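Setting up a play kitchen table that gets played with (and put away)

Posted October 10, 2024

Quick write-up, people keep asking how I do the pretend kitchen at the Illside toy library and I keep typing the same thing out. So. One table, one tub of play food, a few dishes. Twenty minutes if you don't stop to sort the whole cupboard. Don't sort the whole cupboard.

What you need

A plain light table. White is best, everything shows up.
One plate, the biggest you have.
A cup or mug.
A colander or something else with holes.
A pot or two and a spatula.
Play food. Less than you think.
One "big" appliance. Toaster oven, microwave, a cardboard box with a door drawn on, whatever.
Damp cloth.

Budget: ours came mostly from the Iltcombe swap shelf. Total spend 6 dollars and that was the colander.

Step 1. Clear and wipe

Everything off. Everything. Then wipe. If your table has holes or old marks in it leave them, kids don't care. Crayon comes off with baking soda on the cloth, rub in circles, wipe again. Dry it or the plush food picks up the damp.

Step 2. Big thing first

Appliance goes at one end, never the middle. Door facing in toward the table so there's room to open it. If it's a real one, cut the plug off before it goes anywhere near children, and check the door hinge doesn't pinch. Heavy ones go well back from the edge. Push it from the side, hard. If it slides, put shelf liner under it.

Step 3. The plate

Plate up near the top of the table, center. It's the anchor, the rest goes around it. One food item on the plate and that's it. We put the ketchup across ours, banana to the left, orange slice off to the right. Leave gaps. A kid walking up should see each thing by itself. 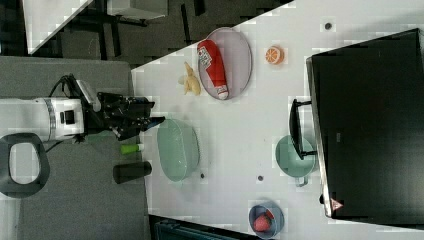

How many food pieces should go out at once?
Three or four for one or two kids, and up to eight for a group. Any more and they dump it all in a heap and walk away, so keep the rest in a tub under the table and swap things in when the game slows down.

Step 4. Something to fill, something to pour into

This is the bit people skip. Food alone is boring after five minutes. They want to put stuff IN stuff. So a mug, a small dish, a pot. Set the mug out in the open part of the table, between the plate and the oven end, handle toward whoever is playing. Stand it up the right way, kids go for it faster.

Color matching is nice but dont go hunting for it. We ended up with a lot of pale green and it looks like we planned it. We did not.

If you're using plush food and hard plastic together, fine, mixes well. Plush for throwing age, plastic for the ones who want it to look real. Check the seams on the plush. Anything loose goes in the mending bag, not back in the tub. 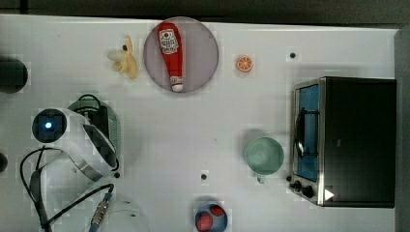
What's the best way to clean plush play food?
Put it in a mesh laundry bag and wash it on cold with a little mild soap, then let it air dry all the way through before it goes back in the tub. For pieces with cardboard or a squeaker inside, spot clean with the damp cloth only.

Step 5. Pots to one side

Cooking corner. Pots together at the opposite end from the oven, spatula in the pot and leaning out so it's easy to grab. Two kids can play at once this way, one at each end, less elbowing. Small cup with some red bits in it near the front edge makes a good "sauce" or "berries" or whatever they decide. Bits must be too big to swallow. Check with a toilet paper tube, if it fits through the tube it's out.

Colander in the middle. It gets shared.

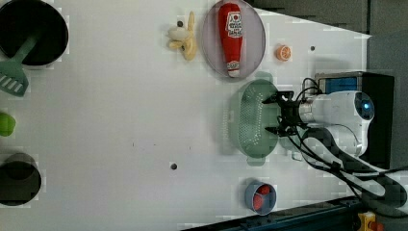

Step 6. Give it a job

Put one small problem on the table before they arrive. Banana needs washing. Somebody ordered oranges. The ketchup is in the wrong place. Say it once and back off. If they ignore it, great, they have their own idea.

Ones that work for us:
Wash everything in the colander, then plate it.
Make lunch for a bear.
Put one food in each dish, no doubles.
Find everything red.

Step 7. Putting away

Same order backward. Food first, into the tub. Dishes nest: small dish in the colander, colander in the big bowl if you have one. Pots stack next, spatula on top. Oven stays put.

The colander needs a proper look before it goes away. Play dough gets into the holes and sets like rock. Hold it to a window and you'll see which ones are blocked.
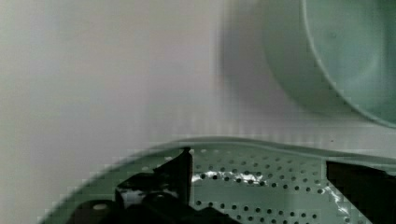
Poke them through with a wooden skewer from the outside in, then rinse. Warm soapy water for ten minutes if it's bad. Don't use a metal pick, it chews up the edges and then you have sharp bits. Let it dry upside down on a towel.

Then the tub lid goes on and you're done. We label the tub on the short end, since that's the end that shows on the shelf. Ours says KITCHEN 1. There is a KITCHEN 2 and it's a mess, ignore it.

Odds and ends

Swap two pieces every week, not the whole set.
If something gets chewed it goes straight in the wash pile, no exceptions.
The Ghanem tubs with the clip lids last longer than the thin ones. The thin ones crack at the corners by November.
Folks at the Drulness branch do theirs on a rug. Works too but you'll be on your knees picking up orange slices.
Printable label sheet coming when I fix the printer.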